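Let the robotics club be slow

I have helped out with an after-school robotics club for long enough to have opinions about it, and since my family have heard all of them twice, I am going to put them here instead. The main one is that we rush the children. We rush them towards the competition and the day when the thing moves by itself and everybody claps, and in the rushing we lose most of what made the club worth staying late for.

Our club is called Orkine, a name the first group of students chose before I arrived and which they have never properly explained to me. We meet in the old geography room. Macarena Saavedra runs it, and I bring the biscuits and look after the paperwork, and now and then I am allowed to hold a cable. The students are between fourteen and seventeen, and most of them have never cooked so much as an egg, a detail that turned out to matter a great deal last year.

The project was a kitchen. Every team entering the regional schools' contest had to teach a simulated arm to tidy or set out things on a table, all of it on the computer, and all of it judged in August. I was rather sniffy about this at first. I grew up with solder burns and I thought a robot ought to be something you could drop on your foot. But a simulated arm costs the school nothing when it goes wrong, and ours went wrong from the first afternoon to the last, so I have come round to it completely.

What I had not expected was how much talking there would be. Iara Ulloa and Lautaro Insaurralde spent the better part of a term arguing over how a hand should come down on something small. Should it drop straight from above? Should it lean in from the side and risk the crockery? Lautaro would get up and act it out with his own arm over a desk, fingers pinched, elbow stuck out like a heron, and Iara would tell him that his elbow could do things the robot's could not. She was quite right, and they both went off and read about joints for two weeks without anyone setting it as homework!

The table they worked on was a proper muddle too, with a cabbage on it that looked enormous next to the little white cup, and a knife lying at a slant where any sensible parent would have moved it. I am fond of that muddle. A bare table with a single cube on it teaches you to pick up a cube. A cluttered one makes you think about what else you might knock over on the way, and that seems to me a good thing for a teenager to practise (and for a good many adults, if my own kitchen is any guide).
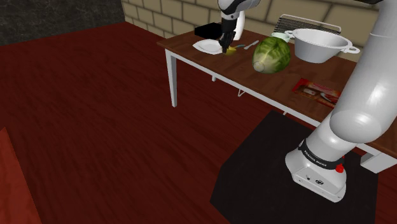 What the score sheet leaves out

Our team came fifth from the bottom. They finished with 81 points, and the sheet they were sent gave marks for speed, for the number of objects moved and for tidy code. There was no mark for the notebook, and the notebook was the best thing they made. It has drawings of grips that failed, a long quarrel in two colours of ink about whether a plate should be approached from its rim, and a page where Iara Ulloa simply wrote "why does it go there" and then, several days later, answered herself.

I know what people will say, because Dardo Ibarra, who teaches maths and is a dear friend, says it to me every time we share a lift home. He says that deadlines are real, that children enjoy winning, and that a contest gives shape to what would otherwise be a lot of chatting round a screen. I agree with more of this than I let on in the car. Without the contest I doubt that Lautaro would ever have finished anything, and the week before the entry went in was the happiest and loudest of the year.

All the same, I would ask the organisers to read the notebooks. Give them a fifth of the marks, or even a tenth. Let a team send in the attempt that went most badly wrong, with a page on what they think happened. It would mean more work for the judges, I do see that, and I would gladly give up a couple of evenings in August to help with the reading.

Macarena is starting the new group on the same kitchen next term, with no entry form until after the winter break. I have already been asked to find a bigger biscuit tin.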